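Melier Sorting Set: Set-up and Use
Section 4. Laying Out the Table

Before you start, read Section 3 (Unpacking and Checking Parts). The steps below assume the pieces have been counted and the bin has been wiped out.

4.1 Choosing a surface

1. Use a flat table that does not rock. If one leg is short, shim it before you put anything down.
2. Clear the top completely and wipe it with a damp cloth. Let it dry.
3. Pick a plain top if you have a choice. White or pale gray works best with the blue cubes. On a patterned cloth they are slow to find.

Note: Glass tops are not recommended. The cubes slide on them and the edges chip.

CAUTION: The cubes are small enough to be a choking hazard. Keep them away from children under three.

4.2 Placing the bin

1. Set the bin on the right side of the table with the open side up. Left-handed users may reverse the layout; see 4.5.
2. Leave a hand's width between the bin and the table edge.
3. Press down on each corner of the rim in turn. If the bin tips, check for a cube or a crumb underneath.
4. Do not line the bin with paper or felt. Lining takes up depth, and cubes dropped from above tend to bounce out.

4.3 Setting out the cubes

1. Take the cubes from the Frade storage tray and place them in the open area to the left of the bin. Keep at least 2 inches between neighbors.
2. Set each cube flat on one face.
3. Keep the rest of the set in the tray with the lid closed.

Note: Replacement cubes are order code 577. Cubes from the older Hondard set are slightly larger and should not be mixed in.

4.4 Filling the bin

1. Move one cube at a time. Lower it into the bin and release it close to the floor.
2. Start near the right inner wall and work back toward the left.
3. Cubes do not have to sit square. A cube resting at an angle is fine as long as it is below the rim.
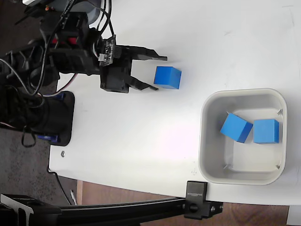
4. Continue until the table is clear, then check the floor under the table before you close the round.
5. To repeat, lift the cubes out by hand. Do not turn the bin over onto the table. This marks both the cubes and the top.

CAUTION: Do not stack cubes above the rim. Use a second bin for larger rounds.

4.5 Left-handed layout

Place the bin on the left and the cubes to the right of it. In 4.4, read "left" for "right" and the other way around. Everything else stays the same.

4.6 Putting away

1. Return all cubes to the tray and close the lid.
2. Wipe the bin with a dry cloth, including the inner corners, where dust collects.
3. Store the bin upside down on a shelf, away from radiators.

For missing or damaged pieces, write to Els Mulder at Famau, parts desk. Include the order code. Replacements ship within 14 days.

Continue with Section 5, Timed Rounds.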